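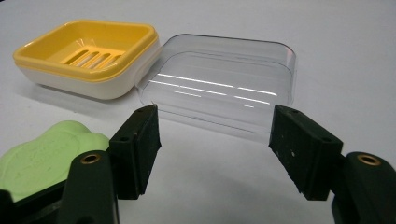 A yellow and white soap dish with its clear lid beside it.

Stitmont Bath House is asking its neighbors to bring in any soap dishes they no longer need – the kind with a lid and a slotted tray are especially welcome – for the welcome kits it hands out every May to families moving into the Ververidis apartments. Last year the kits went to 9 Cindamside streets, and about 400 bars of soap were given away, which was a lovely thing to see in a town our size!

Dishes can be any color at all, and a scratch or two is fine, but please give them a good rinse first and keep the lid together with its base. The drop-off box is just inside the front door and is open until 4 in the afternoon.

Recent items
Skumow Bridge reopens to foot traffic
Library book sale raises $2,664
New bus shelter for Cindamside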